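Aligning two wrist cameras and a fixed camera before recording in Trastosix

Applies to: Trastosix recorder, Zosaner driver package, two-arm cells
Level: you have already homed both arms and can jog them from the console

Most bad recordings we get sent have nothing wrong with the motion. The joint data and the camera data are off from each other by a few ticks, and the policy learns to close the fingers late. This page covers how to set the clocks, check the offset, and save a layout that replays cleanly.

Before you start

Stop any planner that is still running. Unel keeps its hold on the arm driver even when its window is closed, and the recorder will start without joint data and give only a yellow line in the log. Run the status command and make sure the driver shows one client.

Check that every camera is on the same host. If one is plugged into the Maluleke box and the others into the workstation, move it. Time stamps from two hosts can be matched later, but it is slow work.

Step 1. Set one clock

Open the recorder settings and find the Clock tab. Set the source to "driver" for both arms and for all cameras. The default is "device", which lets each camera use its own counter. Save, then restart the recorder. The setting is not picked up until it restarts.

Step 2. Set the rates

Leave the joint stream at its full rate. Set all cameras to the same frame rate, even if one can go faster. If the log prints "uneven stream" after the restart, one camera has fallen back to an older profile. Select the profile again by hand and save.

Step 3. Measure the offset

Put one arm in jog mode and start a short test recording. Close and open the gripper 5 times with a clear pause between each. Stop, then open the recording in the timeline view. Find the first tick where the finger position changes and the first image where the fingers have moved. The gap between them is your offset.

Do this for each camera. Enter the value in the Offset field in ticks. A negative number means the image comes first. If the gap is over 9 ticks, do not correct it with the field. Go back to Step 1, where the clock source is most likely still on "device".

Step 4. Save the layout

Place the objects and name each one in the layout file. Use plain color names for containers, in lower case, and keep them the same across the whole set. The task text is built from these names, so "lime cup" in one file and "green cup" in another will be treated as two targets.

Save a reference image from the fixed camera with the layout. The replay tool shows it as a faint overlay, so you can put everything back in the same spots.

Step 5. Mark the phases

Play a recording in the timeline view and add a marker at each change of phase. For a pick-and-place task we use 4 markers: approach, grasp, carry, release. Put the carry marker on the first image where the object is clear of the table. Put the release marker on the first image where the fingers start to open, even if the object is already touching its target.

With two arms, mark each arm on its own track. An arm that has no part in the task still needs a track, with the single marker "idle". If the track is missing, the export fills it with the other arm's phases.

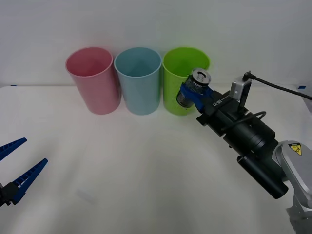
Fixed camera view, can held in the right gripper in front of the green cup. Right track: carry. Left track: idle.

Step 6. Export and replay

Export with "keep offsets" turned on. Then load the file in the replay tool at half speed with the arms powered down and watch the joint plot next to the images. If the plot leads the picture, the sign of the offset is wrong. Change it and export again. The raw recording is not touched by an export.

Known problems

The offset field is cleared when you rename a camera. Write the values down first.

Markers placed closer than 9 ticks apart are merged on export. The log lists them under "merged", and the later marker is the one that is kept.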